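**Limescale in the pan, very hard water area**

**prerley_mick**
We moved to a hard water area in April and there's already a brown ring in the downstairs loo. Bleach does nothing to it. I don't want to spend over £7 on a bottle of something. What do people use?

**tapwasher**
Bleach only whitens scale, it won't shift it. You need an acid. Citric acid from the baking aisle, 3 tablespoons, left overnight with the water level pushed down first. Flush in the morning.

**Zsófia Dudás**
Agree on the acid, but overnight is overkill if you do it every week. I give it an hour. And never put it in after bleach, flush a few times first.

**grout_line**
I'd go for a pumice stone. Keep it wet and the ring comes off in minutes.

**tapwasher**
Pumice scratches the glaze if you're careless, and then scale grips even faster. I wouldn't.

**grout_line**
Been using one for seven years with no marks on mine.

**prerley_mick**
Thanks. Got the citric acid and will try that before the pumice. Is a normal bristle brush enough afterwards or do I want one of those silicone ones? Bristles at the moment, yellowy green.
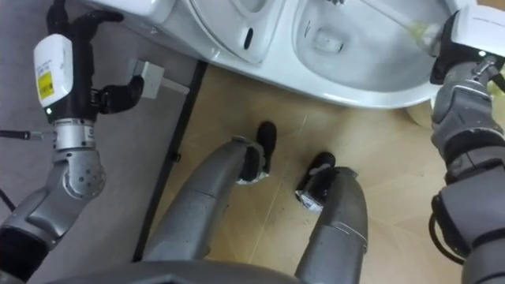 **Malý**
Bristles are better on scale. Silicone just slides over it. If it keeps coming back, look at a softener. We had a Vultik put in and the kettle stays clean as well.

**tapwasher**
A softener is £1,000 or more fitted, for a ring in a toilet. Try the cheap way for a month.

**Zsófia Dudás**
Check the fill valve too. If it's letting water trickle down the back of the pan you'll get a new streak whatever you clean it with.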